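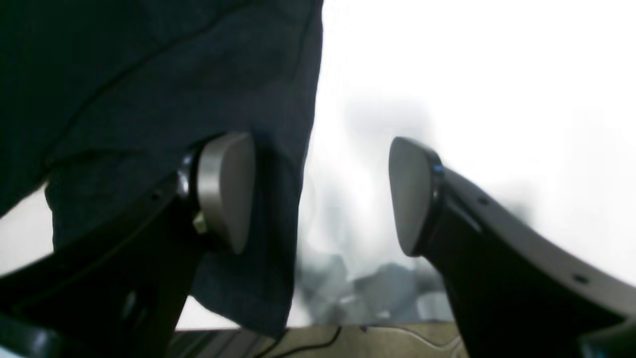
Garngate fold

Home | Articles | Textiles | Laundry and Care | Index

The Garngate fold is a way of folding large pieces of cloth, such as tablecloths, bedspreads and curtain panels, starting with the cloth hanging and finishing on a tabletop. It is named after the Garngate linen workshop, where Horacio Olivares taught it to new staff, and it remains a delight to watch in practiced hands!

Method

The cloth is held up by its top edge and left to hang until the heavier creases relax. The lower hem is then let down onto the table, and the rest follows in even layers, each about as deep as the folder's forearm is long. Gravity does most of the pulling, so even a bedspread up to 160 inches long can be managed by one person. A final fold from the side closes the stack.

Long diagonal creases are the usual trouble. They come from lifting a cloth by one corner, and the cure is wonderfully simple: take hold farther along the edge and let the cloth drop again.

Fabrics

Medium-weight cotton and linen behave best. Dark colors such as navy are a favorite for teaching over a pale table, where the hem is easy to follow. Slippery satins tend to slide off the stack, and the workshop's handbook suggests folding them in pairs with a cotton sheet between.

Variants

The Alarcón fold begins with 2 people and turns the cloth halfway through. The Halaler fold, popular for curtains, keeps the header tape on the outside so that the hooks can be left in. Both make a flatter stack than the original, which has a rounder, softer edge.

See also: Hems; Table linen; Skodier press

Contact | Copyright Garngate Textile Encyclopedia | Back to top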